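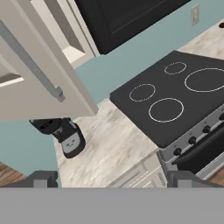
Delia Lagos wants the stop distance written into the test record before anyone argues about the pass mark, and Ganden has now put that order of work into its revised practice for household manipulation trials. Her remark came during the comment period, in reply to a draft that set a pass mark first and left the method of measurement to each test site.

SULVILLE, July. Ganden today released Revision 3 of its Recommended Practice for Simulated Kitchen Trials. The document covers robot arms with two-finger grippers working near hinged doors, drawers, countertops and cooking ranges. It applies to simulated trials and to the physical trials that follow them. It replaces Revision 2 in full.

## Main changes

**Door state.** Each trial record must give the angle of every hinged door within reach of the arm at the start and end of the run. "Open" and "closed" are no longer accepted as entries. An open upper cabinet door takes up space over the counter that a planner may treat as free, and Revision 2 had no field for it.

**Cooktops.** A glass cooktop is a keep-out surface unless the task names it. This applies with the burners off. Contact by any part of the arm or gripper is logged as an event, including contact that leaves no mark and does not stop the run.

**Control knobs.** Knobs on the front of a range are treated as live controls in simulation, even where the model gives them no function. A run in which a knob is turned without instruction is a failed run.

**Viewpoint.** Sites that record from a wrist camera must keep the gripper fingers in view for the whole run. Cropping the fingers out of stored video is not permitted. Where a door hides part of the counter from the wrist view, a second fixed view is required.

**Run count.** A simulated series consists of 2000 runs with a fixed list of starting positions. Runs may not be dropped from the series after the fact. A run that ends in a software fault is kept and marked as such.

## Basis for the revision

The working group, led by Krishnamoorthy Palaniappan, received 386 comments on the draft. Of these, 367 were closed by a change to the text or by a written reply. The other 19 concern handover of objects to a person and have been moved to a separate work item.

"Most of the comments dealt with reporting," Palaniappan said. "Two sites could run the same door-closing task and send in records that could not be compared. Clause 5 is longer than it was, and it should settle that."

Trial work for the revision was carried out at the Grilton test site. Prakash Bhat prepared the starting-position list and the annex on joint limits. Thenmozhi Sundaram edited the record form, which now fits on one page per run.

Bansal, which builds gripper hardware, took part in the trials and has said it will use the new form for its own acceptance tests.

## What the practice does not cover

Revision 3 sets no limits on force or speed near people. It does not cover powered burners, hot liquids or knives. It is a voluntary practice, and meeting it is not proof of compliance with any law or safety standard.

## Transition

Records made under Revision 2 remain valid for series already begun. A new series must use Revision 3. Sites may not combine runs from both revisions in a single result table.

The text, the record form and the starting-position list are available from the Ganden office in Sulville. Questions about the record form should go to Parvathi Palaniappan at the same office. Corrections should cite the clause number and give the proposed wording.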